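Category: Laundry equipment | Household and shared appliances
Search articles... Go
Reading time: 4 min

Drum dryer

A drum dryer (also tumble dryer, or in everyday speech simply dryer) is a machine that removes water from washed clothes and other textiles by turning them in a drum while warm air passes through. It is found in private homes, in laundrettes, and in the shared laundry rooms of student houses and blocks of flats. The present article treats mainly the front-loading type, in which the clothes are put in through a round opening in the front.

Principle

The clothes are lifted by the turning of the drum, fall down again through the warm air, and give off their water as vapour. Three things decide how fast this goes: the temperature of the air, the quantity of air which passes, and the space that the clothes have for falling. A drum that is filled too much dries slowly, even when the heating is strong, for the air goes around the bundle and does not come into it.

In the oldest type, the vented dryer, the damp air is led out of the building by a hose or a pipe. In the condenser dryer the air is cooled inside the machine and the water is collected in a tank or pumped to the drain. The heat pump dryer is a later form of the condenser dryer and uses less electricity, but a programme takes usually longer.

Drum

The drum is a wide cylinder lying on its side. Metal is the common material, as it bears heat and rubbing well. In many models the air enters or leaves through a group of small holes in the back wall, while the remaining part of the wall is closed and smooth.
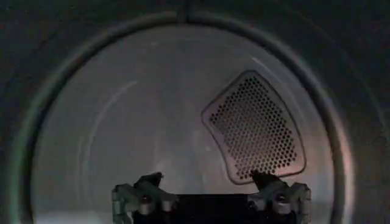 The position of the holes is different from maker to maker. Some place them in a full circle, others in one panel only. In both cases the holes must be small enough that buttons, coins and the hooks of underwear do not pass. Fine fibres do pass, and for this reason a lint filter stands in the way of the air, most often in the lower edge of the opening or inside the door. The filter should be cleaned after each use. A full filter makes the drying time longer and is also a known cause of fire.

Washing machines have also a metal drum, but there the holes are normally spread over the side wall, so that water can leave during spinning. In a combined washer-dryer both tasks are done in one drum, and the quantity of clothes which can be dried is smaller than the quantity which can be washed.

Opening and door

The opening is round and has a rim, which protects the clothes from sharp edges. The door can be of glass or closed material. On many dryers the hinge can be moved from one side to the other, a useful thing where two machines stand beside each other in a narrow room. The drum stops when the door is opened.

Use in shared rooms

In shared laundry rooms the machines are used by many households, and some order is therefore necessary. The usual means are a booking list, a coin or card box, and a number for each machine. The number makes it possible to book a certain machine, to pay for it, and to report a fault without confusion.

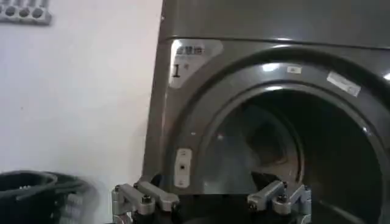 Numbering of machines follows no general rule. In small rooms it starts beside the entrance and goes along the wall. In large houses the washers and the dryers may have separate series, so that the same number occurs twice. The number is best put on the front, where it can be read by a person who stands with a basket in the arms; a big black "1" on a light grey label, in the upper left corner and close to the door ring, is one such solution. Numbers on the lid are sooner hidden by bags and detergent bottles.

A local example of a booking system is the Zemden housing estate, where 352 flats share 40 machines in several cellars. A list on paper was used there until October, when it was replaced by cards. Each card opens the room and starts one machine. The cards are made by the firm Greviro, which supplies also the neighbouring estate at Otley, with 162 flats.

Loading

Before loading, pockets should be emptied and large pieces shaken out. Duvet covers are closed, otherwise small pieces collect in them and remain damp. Wool, silk and articles with rubber on the back are in general not suitable. The care label shows a square with a circle in it; one dot in the circle means low temperature, two dots mean normal temperature, and a cross over the sign means that the article must not be tumbled.

See also

Clothes line
Condenser
Laundrette
Lint
Nägeli drying cabinet
Washer-dryer

Last edited 28 February 2020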